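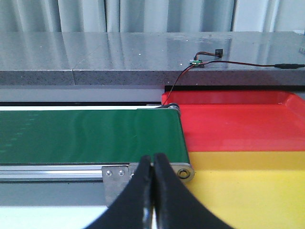

wrist.png, gripper nearly closed at the end of the belt (green belt, red tray, yellow bin)

From: Ruaridh Kerr
To: cakuro-users
Subject: Re: [cakuro-users] self-mask eats the drop zone, phantom detections on static cam (was: 2139)

Gavin Innes wrote:

> Hi all, I've read through 2139 twice and I'm still not sure we are
> talking about one bug. Ruaridh says the wrist mask is too greedy and
> the planner then refuses to go near the yellow bin. He also says the
> fixed camera reports objects with nothing on the belt. Those sound
> like separate problems to me, and the second could just be a bad
> region of interest.
>
> Could you post a view from each camera, and say which version of the
> Brimetti bridge you're on? Also, are you running the self-mask from
> the URDF or from a painted image? The docs still recommend painting
> one and I think that advice is older than the current gripper model.
>
> One more thing. If you have the time offset between the joint states
> and the wrist images, please send it. I have a hunch.
>
> Gavin

Hi Gavin, hi everybody,

Your hunch was good and I owe you a coffee! I'd convinced myself all of this lived in one place, and I spent most of an evening poking at the wrong config file. So yes, separate problems, and I'll take them one at a time. Sorry for the length, I wanted it all in one message so whoever picks up the ticket doesn't have to dig through my earlier rambling.

We're on the bridge that ships with the October release, no local patches except the logging one I posted a while ago. The cell is the small conveyor cell at Stavmont, running the Skinner task scripts.

The wrist mask

I was painting it. I know, I know. I opened a wrist image with the gripper closed, drew around both fingers by hand, saved it, and never looked at it again. The trouble is how much of the view the fingers cover when they come together. They're matte black and they swing out wide toward the bottom, and the right one sits over the left edge of the yellow bin. So a painted mask made for one finger position takes a bite out of the bin at that pose, and keeps taking the same bite when the fingers are somewhere else entirely.

Then I'd made it worse by turning the dilation way up, so a fat border of perfectly good bin pixels went in the trash too. The occupancy layer marks masked pixels as unknown, Brimetti treats unknown as "stay out", and there's your planner that won't go near the drop zone. It was doing what I told it.

I've switched to the mask rendered from the URDF and it's so much better. The tips are where I'd still like some help, though. When they're nearly touching there's a thin vertical gap between them, and the rendered mask sometimes closes it and sometimes doesn't, so the pixels in there flicker between "finger" and "conveyor". For now I fill any hole in the mask that's narrower than the tips and call it good. If somebody has a cleaner way I'm all ears.

One small trap for anyone else going this way: the inner face of the left finger picks up a strip of light along its edge. My old color-based cleanup step (anything dark and near the bottom = gripper) left that strip behind as a skinny little "object" glued to the finger. I've deleted the cleanup step. The rendered mask doesn't care about brightness, so it just goes away.

The time offset

161 milliseconds. That's the joint states trailing the wrist images on our setup, measured by wiggling the wrist joint back and forth and lining up the two signals. I'd assumed it was small enough to ignore because the painted mask never used joint states at all, so it never showed up! The minute I switched to the rendered mask, the finger outline started lagging behind the real fingers on every open and close, and I thought I'd broken something new.

The fix is one line in the sync node, you set the offset and it looks up the older image. Please somebody put this in the docs, right next to the part about the self-mask. I'm happy to write it if I get pointed at the right page.

I haven't checked whether the offset drifts over a long run. It's on my list.

The fixed camera

OK so this is the part where I was wrong about the cause and Gavin was right about the region of interest. The detector learns a background, subtracts it, and anything left over in the region becomes a candidate. I had the region set to the whole image, because when I set the camera up I was in a hurry and "whole image" is the default.

What I want from this camera is the belt. What I was giving it was the belt, plus the steel shelf top behind it with the curtain folds mirrored in it, plus the circuit board with its red LED at the right end, plus all the white surface down in front. The steel was the worst of it. Any change in the light moves those streaks and the detector comes back with a handful of tall thin blobs. The LED throws a bit of a red glow onto the metal as well, which my color threshold just loved.

And then there's a little black thing, a screw or a pin or something like that, lying on the white surface in front of the conveyor. Great contrast, nice clean outline, highest score of anything in the list. Cakuro was quite correct to find it. My script had no business handing it to the planner as a part on the belt, and for the record, the pose it came up with was below the belt height and the script never checked that either.
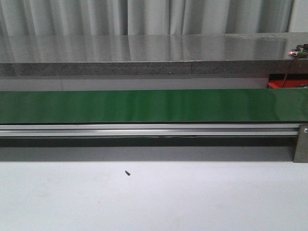 What I changed

I drew a polygon around the green surface only. The top edge is easy, it's a straight line against the white panel. Along the bottom I stopped short of the thin dark line where the belt wraps over, because with the polygon right on the line I'd get slivers from the aluminum rail, which is all bright and dark stripes and never looks quite the same from one exposure to the next.

I also added a height check before anything goes to Brimetti. If the estimated pose isn't near the belt plane, it gets dropped and logged. I should have had that from day one.

The belt itself has soft sheens on it, and I was worried they'd come through as candidates. So far they don't, at the default threshold. I did try a lower threshold, hoping to catch darker parts earlier, and the sheens came right up, so I put it back. If you're running dark parts on a dark green belt like ours I'd love to hear what numbers you use, and whether you went with edges or depth.

Stuff I still don't understand

When the wrist camera and the fixed camera both report the end of the belt, the fused obstacle comes out thicker than either one alone. I think it's my extrinsics. The wrist view has the end bracket with its two screws side by side, which would be a handy feature to line up on, but I only get a round bolt head near the top of the bracket on the right side of the fixed view, and I'm not sure I trust myself to match them up by eye. Has anybody calibrated off fixed hardware like that, or do I just go print the big checkerboard again?

Also the thin cables. There's red-and-black wire running along the counter from the board in the wrist view, and a thin red one coming down over the front edge toward the far end of the conveyor. At the voxel size I'm using, that thin one is there in one update and gone in the next. I've put in a keep-out box by hand for it. Gavin, does the planner side have any notion of "once seen, keep it for a while"? I found a decay setting in Brimetti but changing it did nothing I could see, and I wonder if the bridge is overwriting it on every update.

For the ticket, I'd suggest we close 2139 as my config, and open a fresh one for the hole between the fingertips and one for the decay setting if someone can confirm it. And change the default region, please! Or have it print a warning at startup. I'd have seen a warning.

I'll send the new sync config and the polygon file tonight, once I've taken our network paths out of them.

Ruaridh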